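Penddale Shared Workrooms
Furniture and Room Safety Check, second floor
Date of check: 2020-08-25
Checked by: Kristýna Kubíček
Comments read and grudgingly accepted by: Lieven De Smet
Next check due: September

Marks used: OK, FIX (can be used in the meantime), OUT (do not use until repaired), N/A. Comments are mine unless initialed.

Room 3, general

1. Door opens fully and closes by itself. OK
It closes by itself with some enthusiasm. Mind your fingers and your coffee.

2. Exit route clear. FIX
A coat rack has moved into the route again. I put it back against the wall, where it will stay until the next person feels the wall is too far away.

3. Floor free of trip hazards. FIX
The carpet tile by the radiator has lifted at one corner. It was taped last time. The tape is now also lifting at one corner. Please glue it.

4. Lights all working. OK

5. Fire extinguisher in place, tag in date. OK
In place, in date, and no longer holding the door open.

6. Emergency numbers posted. FIX
Posted, behind the calendar. Swap them around.

Tables

7. Legs tight, no rocking. FIX
Table 109 is fine. Table 186 rocks if you lean on the window side, and everyone leans on the window side. Somebody has folded a Stimita delivery slip under one leg. I took it out, watched the table rock, and put it back. Needs a new foot, the screw-in kind.

8. Frame bolts present. OK
Two were finger-tight on 186 and I tightened them. It didn't cure the rocking, but I felt useful.

9. Tabletop surface sound, no splinters or raised grain. OK
Ran a cloth over the pale wood top and it caught on nothing. A few faint scuffs and tiny marks, and one small pale smudge. None of this is a safety matter. The form has no box for "looks like people work at it," so it gets an OK. 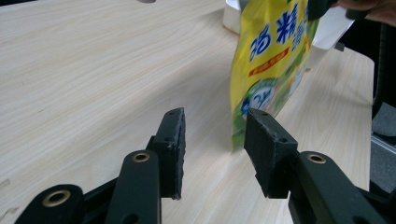

Lieven would like the tops sanded and refinished before the fall bookings. I would like a lot of things. A scuff you can see but can't feel with a fingertip does not need a sander, and sanding means dust in a room where the window opens the width of a sandwich. If money is burning a hole somewhere, see item 7.

(L.D.S.: Noted. I still think they look tired.)
(K.K.: So do we.)

10. Edges smooth, no chips at hand height. OK
Went along the edges of both tables with the cloth. Please keep dragging vises and clamps over them to a minimum, and put a scrap of felt under anything heavy with corners.

11. Tables not overloaded. OK
On the day, yes. The rule is still no sitting, no standing, and no storing paint on top "just for the weekend."

Chairs and stools

12. Seats and backs firm. FIX
One stool has a seat that turns. It is not the kind of stool that turns. Tighten from below, and if the thread is stripped, retire it.

13. Casters roll and lock. N/A
We gave up casters after the hallway race. The box stays on the form for sentimental reasons.

14. Stacking height no more than six. FIX
Found higher. Restacked.

Electrical

15. Cords undamaged. OUT
Gray extension cord, cracked near the plug. I have cut the plug off so that it can't be rescued from the trash, as happened with its brother.

16. No extension cord plugged into another extension cord. FIX
Unplugged. See you all again at the next check.

17. Outlet covers tight. OK
The one by the sink has been replaced by Van Leeuwen and is now straight, to general amazement.

Cleaning and storage

18. Cleaning products labeled and closed. FIX
A spray bottle marked "NOT WATER" is a start, but it leaves the field open. Contents unknown, so I sent it down for disposal. If it was yours, write the name of the product on the next one.

19. Surface cleaner suitable for wood. OK
Mild soap and a damp cloth, then a dry cloth. No bleach, and no scouring pad, however bad the glue.

20. Shelves fixed to wall, heavy things low. FIX
Fixed, yes. The box of Endeson hinges is on the top shelf and should be on the bottom one. I could not lift it down alone and would be interested to meet the person who lifted it up.

21. First aid kit complete. FIX
Plenty of eye pads and triangular bandages. Hardly any plain adhesive bandages, the only thing anyone uses. Reorder.

To do before September

New foot for table 186: Lieven
Glue for carpet tile: Lieven
New extension cord, long enough to reach by itself: Kristýna
Adhesive bandages: Kristýna
Hinges to bottom shelf: both of us, bending our knees

Room 3 may stay in use. Sign the copy on the back of the door once your items are done, and use a pen.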